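3.2 Beschaffung und Budgetplanung der Arbeitszelle

Dieser Abschnitt richtet sich an Stellen, die eine Zelle der Reihe Codau beantragen. Die Schritte sind vor der Bestellung abzuschließen.

1. Aufgabe festlegen. Greifgut, Behälter und Ablageflächen sind im Formblatt Dranilero einzutragen.

2. Grundausstattung kalkulieren. Für Tisch, Stativ und Kabelführung sind 1.852 Euro anzusetzen, für Verbrauchsmaterial 138 Euro je Quartal.

3. Angebote einholen. Erforderlich sind zwei vergleichbare Angebote, davon eines der Firma Zepeda. Die Lieferzeit für Greifer beträgt derzeit fast 11 Wochen.

4. Freigabe beantragen. Die Unterlagen gehen bis Ende April an Iraís Villalobos, Projektstelle Clorosis.

Hinweis: Ersatzfinger für den Greifer werden gesondert bestellt und sind nicht Teil der Grundausstattung.

Vorsicht: Tische ohne ausreichende Standfestigkeit dürfen nicht beschafft werden - auch nicht als Übergangslösung.

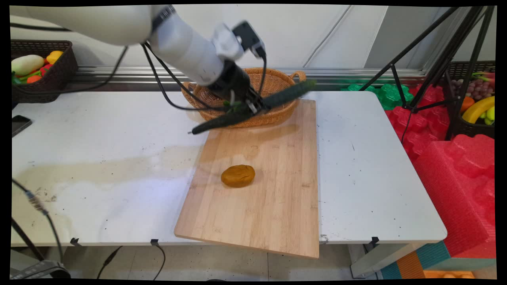 Die Tischfläche ist der Posten, der in Anträgen am häufigsten zu knapp bemessen wird. Maßgeblich ist der Platzbedarf aller Gegenstände zusammen mit dem Schwenkbereich des Arms. Stehen wie hier Weidenkorb und Schneidbrett hintereinander, ragt das Brett mit einer Ecke über die Vorderkante hinaus; in solchen Fällen ist die nächstgrößere Tischtiefe zu wählen. Für Kabel, die an der Vorderkante zum Boden hängen, ist eine Führung einzuplanen.

5. Gewählte Tischtiefe in das Formblatt übertragen und den Gesamtbetrag neu berechnen.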